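Landlord says the security deposit covers "normal cleaning." Can he keep part of it?

Posted in Renting and Moving, Jan 26, 2022

I moved out of a one-bedroom at the Villa apartments in October after two years. My deposit was $672. The management company, Hostarent, mailed me a check for $321 and a one-page letter. The letter says the rest was kept for "normal cleaning and refresh of unit." There are no receipts and no breakdown.

I cleaned before I left. I washed the kitchen cabinets inside and out, did the oven, and wiped down the walls where the couch had been. The carpet had a worn path from the door to the bedroom, but it had that when I moved in, and it is written on my move-in sheet. I still have my copy of the sheet.

I called the office and was told that cleaning is always taken out and that it is in the lease. The lease says the tenant must return the unit "in clean condition." It doesn't list a cleaning fee. I haven't cashed the check yet because I wasn't sure if that means I accept the amount.

What should I do first? I would like to avoid court if I can.
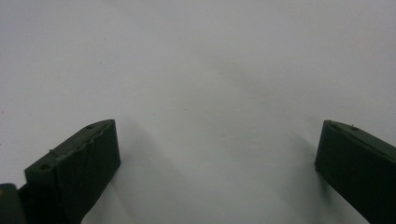 Temitope Nnaji
Start with a letter. A phone call leaves you with nothing to show later. Before you write it, look up the security deposit law for your state. Search the name of the state plus "security deposit statute" and use the state government page or the court's self-help page. You are looking for a few things: how many days the landlord has to return the money, whether the deductions have to be itemized, and whether there is a penalty for keeping money without a good basis.

In most states a landlord can charge for cleaning only to bring the place back to the level it was in when you moved in. Ordinary wear is the landlord's cost. A worn path in a carpet is close to the standard case of ordinary wear, and yours is on the move-in sheet as well. "Refresh" isn't a term I have ever seen in a statute. If it means new paint between tenants, that is usually theirs to pay too, unless you damaged the walls.

Keep the letter short. Put in the address of the unit, the dates you lived there, the amount of the deposit, the amount they returned, and the amount you say is still owed. Say that you are asking for an itemized statement with receipts or for the balance, and give them a date to answer by. Fourteen days is common. Name the statute by number. Leave out how you feel about the office staff.

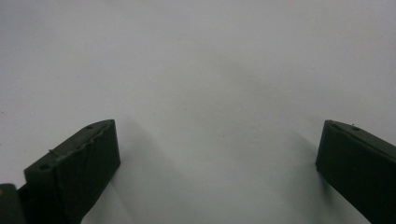 Attach a copy of the move-in sheet and a copy of their letter, and keep the originals. Send the whole thing by certified mail with return receipt. If the lease gives a separate address for notices, use that one and not the leasing office. I had a dispute with a different company, Grusaseo, and they claimed for a month that they never got my letter because I had sent it to the front desk.

On the check: read the back and the memo line before you do anything. If it says "full and final settlement" or similar, don't deposit it until you have talked to someone. Legal aid or a tenant hotline will usually answer that over the phone for free. If it says nothing of the kind and their letter doesn't either, depositing a partial refund is less likely to hurt you, but the rule varies by state and I would still ask. Checks can go stale after six months, so don't leave it in a drawer.

If the date passes with no answer, small claims is the next step. The filing fee is low in most counties and you can ask to have it added to what they owe you. You don't need a lawyer. Bring two sets of everything, one for the judge and one for the other side.
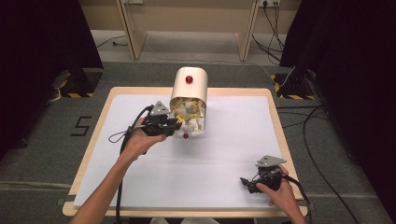
One more point on timing. If they missed the state deadline for sending the itemized list, in some states they lose the right to keep any of the deposit, whatever shape the unit was in. Compare the postmark on the envelope with your move-out date. If you threw the envelope out, the date on the letter is the next best thing.

Uvodora
they always do this. mine kept $509 and said it was for blinds. I never got it back but I also never wrote to them so that's on me. take pictures next time, every room, and the inside of the fridge

Temitope Nnaji
Adding to what I wrote: if you gave them a forwarding address in writing, include a copy of that too. Some states don't start the clock until the landlord has it.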